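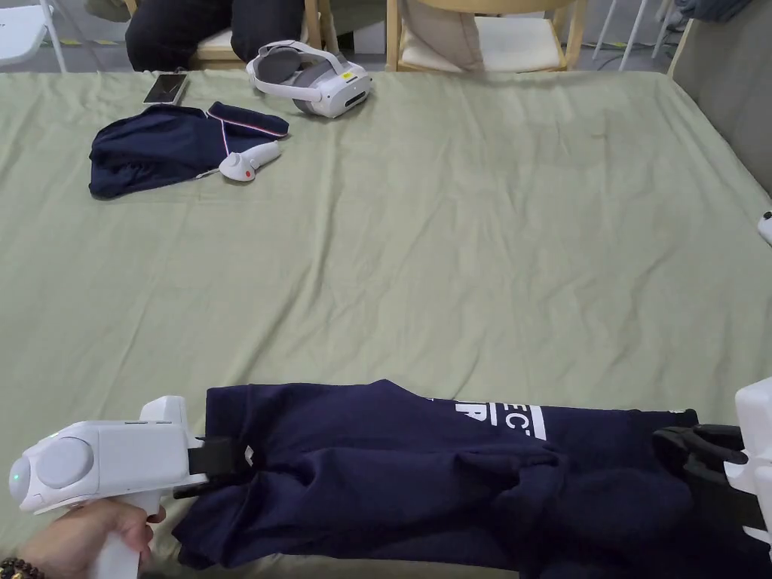 Most of the time spent on the folding station at Drisstead goes on things that have nothing to do with folding. The station belongs to Sudodari, which sorts and repacks returned clothing, and its job this winter is to record people handling garments with a pair of hand-held grippers so that a two-armed machine can later be trained to do the same. The grippers are simple enough to look at: a boxy white body, a vertical handle, a black jaw at the front and a small green light. With one on each end of a navy garment, pulled out sideways across the cloth, the work looks like any other laundry job. Behind it is a routine of cleaning, charging, checking and small repairs that starts well before the first garment goes down and carries on after the last one is put away.

The grippers came from Molefe in October. They arrived as a matched pair with spare jaws, two charging leads and a short manual, most of which deals with software. The mechanical side was left to the people using them, who have since written a manual of their own. It runs to six pages and hangs on a hook by the door.

The first page is about the jaws. Each jaw closes by way of a thin cord that runs from the trigger through the body, and the cord stretches. A new one stretches most in its first few days. When it does, the jaw stops meeting squarely at the tip, and thin fabrics start to slide out. The check is to close the jaw on a strip of printer paper and pull. If the paper tears, the tension is right. If it slides, the adjusting screw is turned a quarter turn and the test is done again. The screw should never be turned more than one full turn in total, as by then the cord is due for replacement anyway.

Replacing a cord takes 20 minutes for someone who has done it before. The side cover comes off, the old cord is used to draw the new one through, and the knot is set with a drop of glue. The part that catches people out is the return spring, which is small, under load, and the same colour as the floor. The manual now says to open the body inside a clear plastic bag, and to work through the plastic until the spring is out.

Jaw pads wear more slowly, but they collect lint. Sweatshirts are the worst for this, brushed fleece above all, and a pad that has been through a morning of them will have a grey film on it that is hard to see and easy to feel. The pads are wiped with a damp cloth at each break. Solvent was tried early on. It cleaned very well and made the rubber go hard within a week.

Then there is tracking. The position of each hand is followed throughout a session, and the figures are only of use if both sides agree about where the table is. Every session therefore opens with a calibration. The operator touches each gripper to marked points on the table edge, holds it still until the tone sounds, and moves on. A good result is saved and recording can begin. A poor one usually means that something has been nudged since the day before, most often a stand that was moved to sweep the floor. The feet of the stands have been outlined in tape, and this has helped.

Batteries caused more trouble than expected in the first weeks. A gripper that is low on charge does not stop. It carries on recording, but drops readings here and there, and the gaps only show up when the files are opened later. On one occasion 199 recordings had to be thrown away after a charging lead had worked loose overnight. The rule now is that the light is checked before each batch as well as at the start of the day, and that a gripper showing any colour but green goes back on charge.

The cloth on the table gets its own section in the manual. It gives the jaws something soft to close against, so the tips can get under a hem without scraping on a hard surface. It also creases. Opinions at the station differ on how much that matters. The engineers who use the recordings say a machine will have to cope with a rumpled surface sooner or later and are happy to see some variety. The operators prefer it smooth – a hem is easier to pick up when the cloth beneath it is not lifting as well. The compromise is that it is pulled straight at the start of a session and then left alone.

Garments are drawn from a stock of 466, each with a number inked on the care label. They are used in turn, and anything with a torn seam or a loose button is taken out, as threads can wind themselves into the jaw hinge. Clearing one means tweezers and a torch. Cutting the thread and pulling on what is left tends to drive it further in, and a hinge packed with thread feels much the same as a slack cord, so it pays to look there before touching the screw.

Files are copied at the end of the day to Nindix, the store Sudodari uses for all its machine data. By February 7, 2024 it held 3309 recordings from the station that had passed their checks. Each one carries a note of which gripper was in which hand, when its cord was last changed and how many sessions its pads had done. That was added at the request of the maintenance side, who wanted to know whether wear shows up in the results. The early answer is that pads make little difference and cords make a good deal.

A second pair of grippers is on order. They will be run alternately with the first, so that one pair can be stripped and cleaned while the other is in use. The new ones have a metal guide where the cord leaves the body, the point at which all but one of the old cords have frayed. Until they come, a spare cord, already cut to length and knotted at one end, is kept in an envelope behind the manual.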